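Ticket 3271 - Washer, ground floor laundry, Podholm
Status: Resolved, monitoring
Reported by: Dalia Adomaitis
Assigned to: Žydrūnas Navickas

Reported problem
Cycle stops before the final spin. Water stays in the drum and the door will not release. Happened on two loads, both towels, both on the cotton program.

Log

09:10 - N. Navickas's initial in the first entry corrected to Ž. Ticket accepted.

09:25 - Power off at the wall, left for 10 minutes, power on. Selected drain only. Pump hums, no flow at the standpipe. Water level unchanged.

09:40 - Checked drain hose. No kink. Hose end sits at the correct height. Standpipe takes a full bucket without backing up, so the building drain is ruled out.

10:05 - Power off, water supply closed. Drained through the filter opening into a shallow tray - 4 trays in total. Removed filter. Found lint, a shirt button and a hair tie wrapped on the impeller. Cleared by hand, impeller turns freely. Filter rinsed and refitted.

10:30 - Drain only: drum empties, door releases. Short rinse and spin run with no load, 47 minutes, completed. No drip at the filter.

Comment from Oluwatosin Okoro
Which cover is the filter behind? The Vaher dryer has a panel at the bottom and I don't want to pull the wrong thing.

Reply from Žydrūnas Navickas
Round white cover, low on the front of the washer, below the door. There is a tiny slot on its left edge. Close the water first and put the tray down before loosening the filter - do not open it with a full drum. 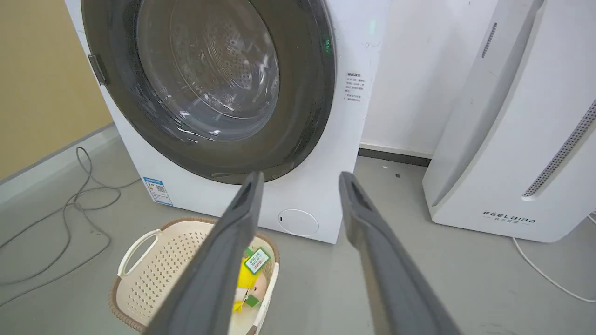 Washer front, door and round filter cover.

Follow-up
Filter check added to the June list. Scuffs on the casing are cosmetic, no action. Reopen this ticket if the drum holds water again; next step would be the pump.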